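레사리 카드 도안 모음 안내문 (README)

레사리(Lesari)는 손으로 카드를 만드는 분들이 편하게 꺼내 쓰시라고 모아 둔 카드 도안 자료집입니다. 배치 밑그림과 색 조합표, 그리고 그 밑그림을 보고 실제로 만든 카드의 기록이 한데 들어 있어요. 처음에는 저 혼자 보려고 공책에 끼적이던 것이었는데, 같이 카드를 만드는 분들이 자꾸 빌려 달라고 하셔서(공책이 너덜너덜해져서 돌아왔습니다) 아예 파일로 옮기게 되었습니다. 조금 길더라도 받기 전에 한 번은 끝까지 읽어 주시면 좋겠습니다. 특히 인쇄 배율 이야기는 꼭요!

마지막 수정: 2026년 7월 27일

들어 있는 것

배치 밑그림 954점
그중 완성 카드 기록이 딸린 것 665점
색 조합표 75장
봉투 접기 도면 5종

밑그림은 모두 흑백 선으로만 되어 있습니다. 사각형은 종이를 덧대는 자리, 점선은 접는 선, 작은 동그라미는 장식을 올릴 자리이고, 가로로 긴 물결 표시는 글귀가 들어가는 자리예요. 글귀 자체는 넣지 않았습니다. 생일인지 감사 인사인지 위로의 말인지는 만드시는 분이 정하실 일이고, 같은 밑그림으로 전혀 다른 카드가 나오는 걸 보는 게 저는 제일 재미있거든요.

완성 카드 기록에는 쓴 종이의 두께, 바탕색과 포인트색, 스탬프 잉크의 종류, 접착 방법, 걸린 시간이 적혀 있습니다. 시간 칸은 비어 있는 것이 꽤 많습니다. 만들다가 저녁밥 하러 가고, 다음 날 이어서 하고 그러다 보면 재는 걸 잊어버리니까요. 빈칸은 0이 아니라 그냥 모르는 값으로 봐 주세요.

폴더 구성

sketches 폴더: 배치 밑그림 (PDF와 SVG)
palettes 폴더: 색 조합표 (PDF)
envelopes 폴더: 봉투 도면 (PDF)
records.csv: 완성 카드 기록
terms.txt: 용어 풀이

파일 이름은 카드 크기, 방향, 일련번호 순서로 붙였습니다. 예를 들어 a6_v_0012라면 A6 크기의 세로 카드 열두 번째 밑그림입니다. 정사각형 카드는 방향 자리에 s가 들어갑니다. 초기에 만든 파일 중에 가로와 세로를 거꾸로 적은 것들이 있었는데 지난 2월에 고쳐서 다시 올렸어요. 그 전에 받으신 분들은 번거로우시더라도 새로 받아 주세요.

records.csv의 항목

sketch_id: 밑그림 이름
base_weight: 바탕 종이 두께 (g/m²)
main_color, accent_color: 바탕색, 포인트색
ink: 염료, 안료, 혼합, 없음
adhesive: 풀, 양면테이프, 폼테이프, 혼합
minutes: 걸린 시간 (분)
note: 만든 사람의 메모

note 칸은 맞춤법을 거의 손대지 않았습니다. "풀이 배어나와서 망했어요ㅠㅠ" 같은 메모가 다듬어진 설명보다 도움이 될 때가 많더라고요. 쉼표가 들어간 메모는 큰따옴표로 묶여 있으니 표 계산 프로그램에서 여실 때 구분 기호를 쉼표로 지정하시고, 글자가 깨지면 문자 인코딩을 UTF-8로 바꿔 보세요.

인쇄하실 때

PDF는 반드시 실제 크기, 그러니까 배율 100퍼센트로 인쇄해 주세요. 프린터 설정이 "용지에 맞춤"으로 되어 있으면 조금씩 줄어들어서, 카드는 그럭저럭 넘어가도 봉투가 안 맞습니다. 첫 장 아래쪽에 5센티미터짜리 눈금을 넣어 두었으니 자를 대고 확인하신 다음에 나머지를 뽑으시면 됩니다. 두꺼운 종이에 바로 인쇄하지 마시고 얇은 종이에 뽑아서 본으로 쓰시는 쪽을 권해 드려요.

SVG 파일은 재단기를 쓰시는 분들을 위한 것입니다. 자르는 선과 접는 선을 서로 다른 레이어에 나누어 놓았는데, 프로그램에 따라 레이어가 합쳐져서 열리기도 합니다. 접는 선까지 싹둑 잘려 나가면 정말 속상하니, 아끼는 종이를 올리시기 전에 이면지로 한 번만 시험해 보세요.

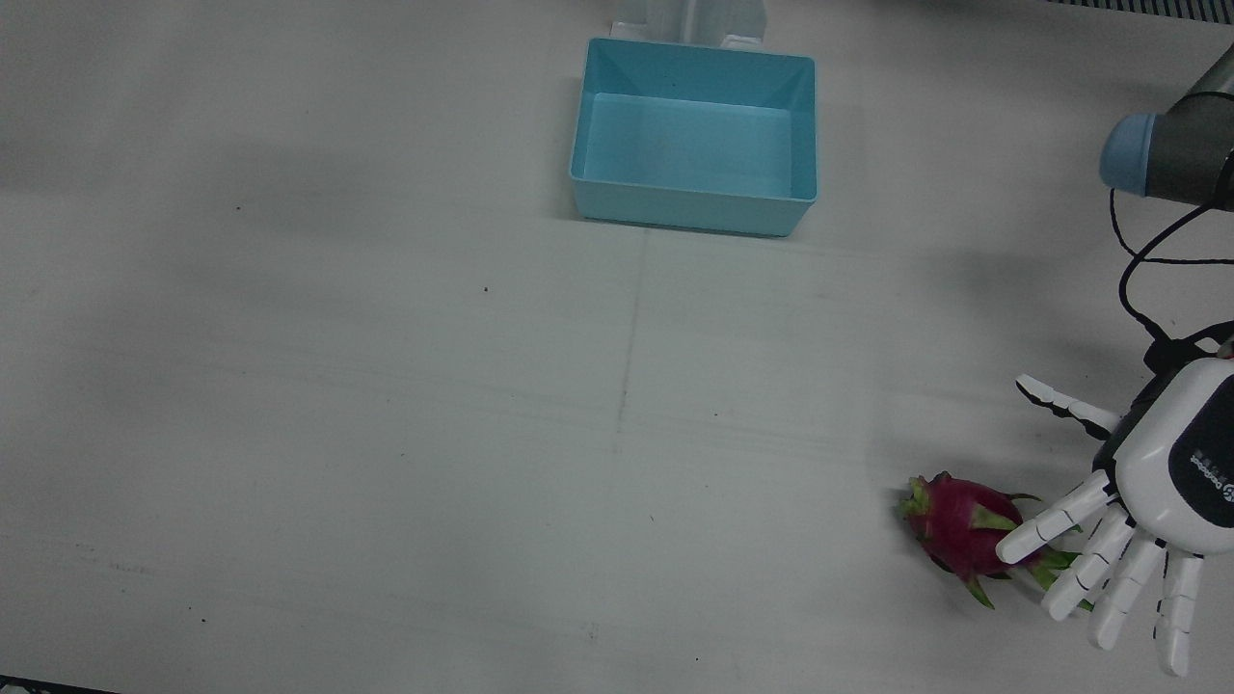

디미트로프(Dimitrov)는 게시판에 남긴 글에서, 여백이 많은 밑그림일수록 초보자에게 쉬울 것 같지만 자기는 반대였다고 했습니다. 덮을 것이 없으니 1밀리미터만 비뚤어져도 다 보이더라는 것이고, 그래서 난이도 표시를 붙여 줄 수 없겠느냐고 물으셨어요. 읽으면서 고개를 한참 끄덕였습니다. 저도 장식이 하나뿐인 카드를 만들 때 제일 오래 들여다보게 되거든요.

다만 난이도를 숫자로 매기는 일은 아직 결정을 못 했습니다. 가위질이 쉬운 분과 줄 맞추기가 쉬운 분이 다르고, 스탬프를 반듯하게 찍는 건 또 다른 재주라서요. 우선은 밑그림마다 "정렬이 중요함"이라는 표시를 따로 다는 쪽으로 생각하고 있습니다. 다음 판에서 여백이 넓은 것들부터 붙여 볼게요.

자료가 모인 과정

밑그림은 두 모임에서 나왔습니다. 플러브리지(Flirbridge) 카드 모임에서 나온 것은 단정하고 종이 겹이 적은 편이고, 런드브리지(Lundbridge) 쪽은 리본이며 단추며 이것저것 올리는 걸 좋아하셔서 겹이 많고 화려합니다. 모임 분들이 종이에 그려 주신 것을 제가 다시 선으로 옮겨 그리면서 비율만 카드 크기에 맞췄습니다. 누가 그렸는지는 적지 않기로 두 모임 모두 뜻을 모았고요.

알아 두실 한계

세로 카드가 가로 카드보다 훨씬 많습니다. 일부러 그런 건 아니고 모이다 보니 그렇게 되었습니다. 세 번 접는 카드나 팝업 카드는 들어 있지 않아요. 색 조합표의 색은 제가 가진 종이를 보고 화면에서 맞춘 것이라, 모니터나 프린터에 따라 꽤 달라 보일 수 있습니다. 특히 연한 회색과 민트색 계열은 인쇄하면 거의 구별이 안 된다는 말씀을 여러 번 들었습니다. 색 이름도 만든 분이 부르는 대로 적어서, 같은 색이 "하늘"로도 "연파랑"으로도 나옵니다. terms.txt에 비슷한 이름끼리 묶어 두었지만 빠진 것이 있을 거예요.

남자분께 드릴 카드에 어울리는 걸 따로 골라 달라는 부탁도 자주 받는데, 받는 사람에 따른 분류는 넣지 않았습니다. 꽃무늬 카드를 제일 좋아하시는 아버님도 계시니까요. 대신 records.csv에서 색으로 먼저 고르시고 메모를 훑어보시면 마음에 드는 것을 금방 찾으실 겁니다.

사용 조건

개인적으로 만드시는 것, 선물하시는 것, 모임이나 수업에서 나누어 보시는 것은 모두 자유입니다. 완성한 카드를 장터에서 파셔도 괜찮습니다. 밑그림 파일 자체를 돈을 받고 파시거나, 이름만 바꾸어 다른 자료집에 넣으시는 것은 삼가 주세요. 수업에서 쓰실 때는 자료집 이름을 한 줄 적어 주시면 고맙겠습니다.

고칠 곳을 발견하셨다면

게시판에 밑그림 이름과 함께 적어 주세요. 치수가 틀린 것은 확인되는 대로 고치고, 나머지는 모아서 다음 판에 반영합니다. 완성 카드 기록을 보내 주시는 것도 언제나 환영이에요! records.csv와 같은 순서로 적어 주시면 제일 좋지만, 그냥 편지처럼 길게 써 주셔도 제가 옮겨 적겠습니다. 망친 카드 이야기도 꼭 보내 주세요.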